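Keep the Mismatched Dishes

Every spring somebody tells me to get rid of my dishes. It used to be relatives. Now it is mostly the internet, which has decided that a kitchen should hold one set of plates, all the same color, stacked by size behind a glass door. I have lived with dishes that do not match for 18 years and I want to make the case for them, and for the printed tablecloth they sit on, which gets criticized even more.

I live in Perton, in an apartment with a kitchen that is also the dining room and, when it rains, the place where the laundry dries. There are two of us at the table most nights and more on holidays. We own plain white dishes with a black edge, a few patterned plates, some bowls that came from a church sale and one blue cup that has outlived everything it was bought with. I could not tell you what most of it cost. I can tell you what replacing it would cost, because last year I priced it.

The store was Cuvport, out by the highway, and the set was called Conano. It came in gray and in a different gray. A full set for eight people with serving pieces was listed at 3,595 dollars, not counting the tax. A smaller set was on sale for a good deal less, but it had no soup bowls, and I don't see how you call something a set of dishes if you can't eat soup out of it. I stood there a while and then went and bought dish soap and a sponge, and went home.

I am not against nice things. If you have the money and you like gray, buy the gray. My complaint is with the idea that a table is wrong until everything on it agrees. A plate has a job. It holds food, it gets washed, it goes back on the shelf. If it has flowers on it and the one beside it does not, the food does not know.

There is a practical side to this too. With a matched set, the first broken plate is a small tragedy. You look for a replacement and the line has been dropped, or the new ones are a shade off, and now you have seven of something and it bothers you. When I break a plate I sweep it up. The next time I am at a sale with four dollars in my pocket, I buy another one.

People who tidy for a living will say that mixed dishes don't stack. Some don't. Plates with a similar curve go together whatever is painted on them, and it takes one evening of trying them out on the table to learn which ones get along. Small bowls go inside large bowls. Anything that will not sit flat goes on top or goes to somebody else's house. I do it once a year, usually in April, with everything out on the cloth where I can see it.

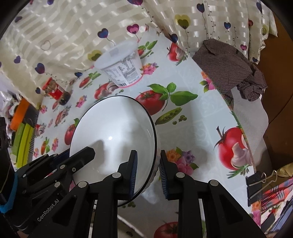
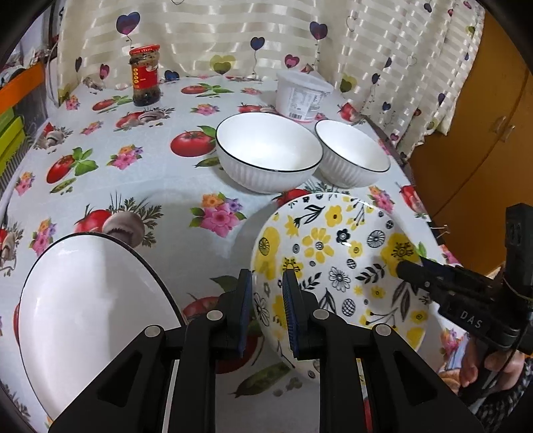 Black rims, yellow flowers and a tomato tablecloth, all on the same table.

The tablecloth deserves its own defense. Vegetable prints went out of style before I was old enough to buy one and they have stayed out. The design magazines like bare wood, or linen in the color of oatmeal. I had a linen cloth once, a gift. It needed ironing. It took a coffee stain the first week and a beet stain the second, and after that it lived in a drawer because it was too good to use and too stained to show. A busy print forgives you. You can drop a piece of carrot on a cloth covered in vegetables and find it in the morning.

A printed cloth also changes how a table gets used. Children draw at it. People put a hot cup down without looking for a coaster. You can mix dough on it, sort buttons on it, pay the bills on it, and then push all that to one end and have supper. I have eaten at tables where I was afraid of the table, and I did not enjoy the food much. I kept my elbows in and left early.

I will grant the other side one point. Too much of anything is a mess, and pattern is no exception. I have a neighbor's word for it that my kitchen makes her eyes tired. My answer is to let the plain dishes do some of the work. A white bowl gives you a place to rest your eyes on a loud cloth. A flowered plate needs a white one near it. That is as far as my theory of decorating goes, and I got it from setting the table every day and noticing when I liked it.

The same goes for what you leave out between meals. Magazine kitchens have one lemon on the counter. I leave out what we reach for. In our house that means hot sauce, salt, and whatever plastic tub is holding the leftovers or the sugar. The labels are ugly. They are also how a guest finds the sugar without opening every door in the kitchen. I tried moving things into matching clear jars, the Shezi kind with the clamp lids, and for a month we had two jars of white powder and a cake that went into the garbage. The jars hold screws now and they are very good for that.

What bothers me most about the one-set idea is that it asks people to feel bad about having enough. A young couple moving into a first place with an aunt's plates and a grandmother's bowls is already set up. They can cook tonight. If they spend 1,000 dollars on dishes before they have a decent frying pan, somebody gave them poor advice. Buy the pan. Buy a good knife. Use the aunt's plates until they break, and by then you will know what size plate you like, which is something you can't learn in a store.

And use all of it. The plate with the pretty flowers should come out on an ordinary night with eggs on it. I know families with a cabinet full of good china that comes down twice a year and has to be washed before dinner as well as after. Put it in with the rest. It will pick up some scratches. Mine has plenty, and the soup tastes the same in the chipped bowl, as long as you drink from the other side.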